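Can a robot arm put the groceries away yet?
Asked by Tegan Stubbs in Home & Kitchen

My mother is 62 and her shoulder is bad, so reaching into the fridge is miserable for her. I keep coming across simulated kitchens where an arm does the reaching, like this one, and I'd love to know how close the real thing is. Could she have one by February, or am I dreaming?

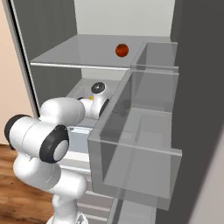
Ingvild Viklund: dreaming a little, I'm afraid, though it's a lovely thought! Simulation lets people practice the same reach thousands of times without breaking a jar. Your mom's fridge has leftovers stacked on leftovers, and that is much harder.

2 answers

Murray Lowther
no. get a lazy susan, 15 bucks

Ewan Forsyth
I'll be a bit kinder than Murray - though he's right about the lazy susan. I tinker with this stuff on Friday nights, and my own little simulated arm needed 687 tries before it could reliably get a roll onto a plate. Clearing up after breakfast is the sort of job I'd hope to see first, with a clear counter and one thing to move at a time.
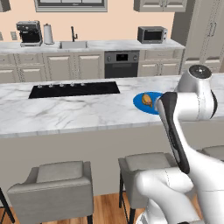 Then you have to pay for it, find somewhere to bolt it down, and have someone nearby when it gets stuck (mine gets stuck a lot). I'd move her everyday things to the middle shelf for now and ask again in a few years.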